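教室桌面颜色与课堂阅读疲劳的关系
课程项目报告

小组成员：Malte Frerichs、Anneliese Wegener、Mahtab Shojaei
指导教师：Wolfram Fröhlich

一、选题由来

我们系的自习室去年换过一批桌子，新桌面是亮白色的。换了以后，有同学抱怨下午看书眼睛容易酸，也有同学觉得比原来的深棕色桌子舒服。两种说法都没有依据，我们就把它定成了这学期的题目：桌面颜色会不会影响长时间阅读后的疲劳感，如果会，影响有多大。

查文献时发现，关于照明强度和屏幕亮度的研究很多，专门讲桌面颜色的不多，而且多半和桌面反光放在一起讨论，很难分开。我们的条件有限，不打算解决这个问题，只想在一间教室里做一次控制得比较好的小规模对比。

二、方法

实验在Harms楼二层的小教室进行，时间为十月，每次从下午两点开始，窗帘全部拉上，只用顶灯。桌面用四种颜色的哑光纸板覆盖：白、浅灰、粉、深绿。纸板由学校附近的Trillska文具店裁好，四种颜色出自同一个系列，表面处理一样，这样可以把反光的差别尽量压低。

参加者共16人，都是本校学生，视力正常或矫正后正常。每人在四种桌面上各读一次，每次读一篇长度相近的说明文，读完后填写疲劳问卷，再做一段找错字的校对任务。四种颜色的先后顺序按拉丁方安排，相邻两次之间至少隔一天。问卷有8个题目，每题按程度打分，总分越高表示越疲劳。

阅读材料由Mahtab准备，选的都是地理和建筑方面的文章，尽量避开参加者的专业。校对任务里的错字由Malte加入，每篇错字数量相同，位置随机。 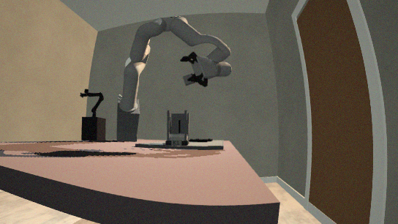
桌面颜色的选择讨论了很久。白色和浅灰是教室里最常见的，深绿参考了旧式阅览室的桌垫，这三种没有争议。第四种原先想用浅黄，试铺以后发现在顶灯下和白色差别太小，于是改成偏暖的颜色。像图里那种粉色的桌面，在普通教室里很少见，参加者对它没有使用习惯，正好可以用来观察新鲜感会不会影响打分。房间也要尽量简单，墙上的海报和黑板上的字我们都提前清掉了，免得周围的颜色干扰判断。

三、结果

问卷总分方面，白色桌面的平均分最高，深绿最低，浅灰和粉色居中，两者几乎没有差别。白色与深绿之间的差异达到了显著水平，其余各组之间都不显著。

校对任务的结果没有这么清楚。四种桌面下找出错字的比例很接近，速度上深绿稍慢，但个体差别很大，有的参加者每次都快，有的每次都慢，颜色带来的变化基本被盖住了。

粉色桌面有一个值得记下来的现象。第一次就抽到粉色的参加者，打分普遍偏低，也就是觉得不累；排在第三次或第四次才遇到粉色的参加者，打分和浅灰差不多。我们原以为会反过来。样本太少，分到每个顺序里只有四个人，这一条只能算观察，不能算结论。

问卷最后留了一栏自由填写。有人写白色桌面“纸和桌子分不开”，有人写深绿“看着安静，但是有点暗”。Costel Zupan同学的意见比较详细，他认为不舒服主要来自书页边缘和桌面的对比，与颜色本身关系不大。这个解释和我们的数据并不完全一致，因为深绿和白纸的对比最强，疲劳分却最低。

四、问题与不足

纸板的亮度没有用仪器测量，只靠肉眼判断，所以颜色和明暗两个因素混在了一起。白色和深绿的差异究竟来自哪一个，现有数据回答不了。这是本次项目最大的缺陷，开题时Fröhlich老师已经提醒过，但我们借照度计的申请交得太晚，没有赶上。

纸板覆盖的桌面和真正的桌面手感不同，有两位参加者提到手肘容易把纸板推歪。后来我们在背面加了双面胶，前几次的数据没有重做。

另外，每次阅读的时间偏短，和同学们实际自习一下午的情况差得比较远。

五、后续打算

下学期如果继续做，会先固定亮度，只改变色相，并把阅读时间延长。颜色可以减到三种，省下来的时间用来增加参加人数。Anneliese已经联系了426自习室的管理老师，对方同意在考试周以外的时间借给我们使用。那里的桌子更大，可以直接铺整张桌垫，不用再拼纸板。

六、分工

实验安排与现场记录：Anneliese Wegener
阅读材料、问卷设计：Mahtab Shojaei
校对任务、数据整理与统计：Malte Frerichs
报告由三人共同撰写。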